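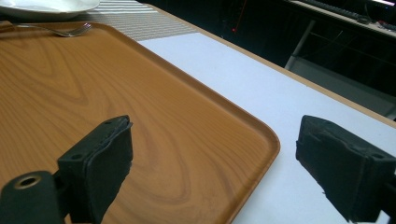 **Figure 1.** Serving tray with a fork, next to a plate and a striped placemat.

## 4. Reading Together and Reading Alone

We came to this part of the study with a fairly simple question, and it grew on us as we went. When people finish a mystery novel as part of a reading group, do they judge its characters differently from people who read the same book by themselves? Critics have long complained that tightly plotted crime fiction leaves its people a little thin, and we wanted to know whether ordinary readers mind this as much as reviewers seem to.

The material comes from the Postico reading diaries, a set of 2,013 entries written by members of 11 book groups and by a smaller number of solo readers, all of whom had agreed to keep notes as they read (and some of them kept wonderfully long ones!). Everyone read the same eight novels, in any order they liked. Entries were coded by Mekdes Alemneh and Karim Hamdan, who worked separately through January and then sat down together to talk over the 93 entries on which they had disagreed. Most of those disagreements came down to one stubborn matter, namely whether a remark such as "I never believed in the sister" is a comment on character or on plot. We decided in the end to let it count as both, and we have kept to that choice in everything that follows.

What struck us first was how much the group readers wrote about motive. Solo readers tended to note a clue, guess at the culprit and move along, while group readers went back over why somebody had lied at dinner or burned a letter, often in the days after their meeting. Their later entries borrow freely from one another, and it is quite common to find a phrase from one diary turning up in two or three more. Hailu and Woldemariam describe something similar in their account of the Tekine library circles, although their readers were working with family sagas, where there is a good deal more room for this kind of talk.

The second pattern is less tidy. Group readers were kinder to flat characters when the ending surprised them, and a good bit harsher when they had seen it coming. Among solo readers we could find no such link. It may be that a weak ending sends a group looking for something else to blame, but the diaries do not let us settle this, and we would be glad to see it tested with readers who meet only by mail or online. Section 5 takes up the endings themselves, beginning with the two novels that divided our groups most sharply.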